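Drorstead Work Table in Dark Brown - three months in

Reviewed by Leanne Kershaw
13 February 2019

Quick one, I have a delivery at ten and this has been sitting in my drafts forever.

We got the Drorstead for the shared workroom at Mendham to replace the old folding thing with the bent leg. Needed a plain rectangle. Dark top, light underneath, nothing fancy. Everyone uses it for everything - parcels, cutting, lunch, whatever got dumped there overnight.

Ordered direct. Came flat in one long box, heavy, and the driver left it at the bottom of the stairs, so plan for that. Two of us to carry it up. One of the corner protectors had slid off in the box but no damage that I could find.

Putting it together

Easy enough. Legs bolt into the frame, frame bolts to the top. The allen key they give you is soft and rounded off on the third bolt, use your own. Instructions are pictures only and step 4 is printed upside down?? Took us under an hour with a coffee break. Don't tighten anything all the way till it's standing up, I did and had to back all of it off again to get the last leg in.

The top

Really nice color. Much darker than on the website, which I liked and our office manager did not. Wood grain pattern, glossy. And I mean glossy. If you have ceiling lights like ours you'll be wiping it down a lot, fingerprints show, dust shows, the bottom of a mug shows. Damp cloth and then a dry one, otherwise it streaks. I tried a spray polish from Sinaga once and it went slippery, paper was sliding all over. Wouldn't do that again.

Tape comes off it clean. I was worried about that becuase the finish on the old table peeled up in little flakes every time somebody stuck something down. We've had masking tape, packing tape and the cheap double sided kind on this one and so far no marks. Left one strip on over a long weekend to test. Came up fine, bit of gum left, rubbed off with a thumb.

Scratches - a few hairline ones near one end where a box got dragged. Only see them if you get down low. Put felt under anything metal.

Size and where it goes

Bigger than it looks online so measure. We had it against the wall for the first month and hated it, you could only work from one side. Now it's out in the open at an angle and people can get at it all the way round. Looks a bit odd when you first walk in but works way better. With just a roll of white tape on it you can see how much top there is to spread out on. 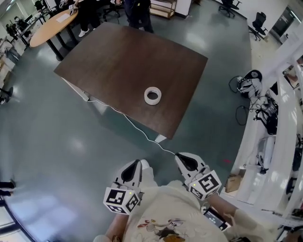 Cables

My main gripe. No cable hole, no clip, no tray, nothing. Anything you run off the table hangs down the side and goes across the floor, and with a table out in the open like ours that means somebody's foot. I bought stick-on clips for the underside and they hold on the frame but not so well under the top. For the price Drorstead could throw in a couple.

Sturdiness

Good. No wobble on our floor, which is hard and pretty level. Leaned my whole weight on one corner to reach something and it didn't move. It does creak a little if two people push from opposite ends. Retightened the bolts in week 2 and that mostly went away, so do that.

Not a table to shift around every day. No wheels and too heavy to shove on your own.

Versus the Momcombe

We looked at the Momcombe one too. Similar size, matte top, has a drawer. I sat at one in the showroom and kept hitting my knees on the drawer. If you're mostly sitting and hate wiping, maybe go for that one. We mostly stand so the Drorstead made more sense. It was also cheaper when we bought it, not sure now, prices seem to jump around.

We also have a small round light wood table with black legs in the same room, different make. The dark one doesn't match it at all. Doesn't bother me. Might bother you.

Good
- color
- tape doesn't wreck it
- solid once the bolts are done up properly
- lots of room

Not so good
- shows every fingerprint
- nothing for cables
- junk allen key
- heavy to get upstairs

Would I buy it agian? Yes, for a workroom. At home with kids, no, you'd be polishing all day. 4 out of 5, would be 4.5 with a cable hole.

Will update in June if the finish starts going.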